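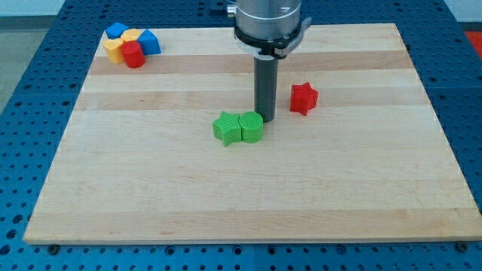
Bernadette Madigan wrote in to ask whether the stars need sanding before her grandkids get hold of them, and could I please put the answer somewhere she can find it again. Sure can, Bernadette, so you get the top spot!

Do I have to sand the shapes?
Nope. The fine lines on top come from the 3D printing and I like them (they give little fingers something to feel). If you want yours smooth, go gently with fine paper and stay off the points.

Which board do you use?
Mine is maple, strips glued edge to edge. Any flat board will do, though, and a tray works fine if you're short on space.

What colors can I get?
Green and red are the ones I always have ready. Other colors I print to order, so allow 4 extra days.

Can I buy just stars?
Yes! The Drollano set mixes stars and cylinders, 22 pieces in all, but drop me a note and I'll swap the cylinders out.

How do you play with them?
However you like, really. At our house we sort by color first, then by shape, and then somebody starts building a tower and that's the end of sorting.

Can they go in the dishwasher?
Please don't, the heat can warp them. Warm soapy water and a towel, and let them dry before they go back in the bag.

I lost a piece. Help?
Email me the shape and color and I'll print you another one.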